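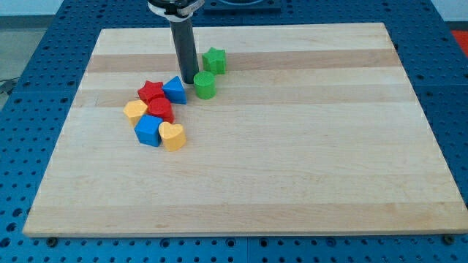

¡Ya tenemos fecha! La ludoteca Plonberg reabre el 12 de junio de 2022, a las 7 de la tarde, y yo no me lo pierdo (llevo desde abril preguntando cada vez que paso por la puerta). Me lo ha confirmado Evelien Desmet, la directora: la reforma ha costado 3887 euros, bastante menos de lo que yo me temía, y el local de la calle Ruvik tendrá por fin sala para los más pequeños – ¡con cojines nuevos! La entrada es libre, pero solo hay 50 plazas, así que conviene apuntarse en el mostrador.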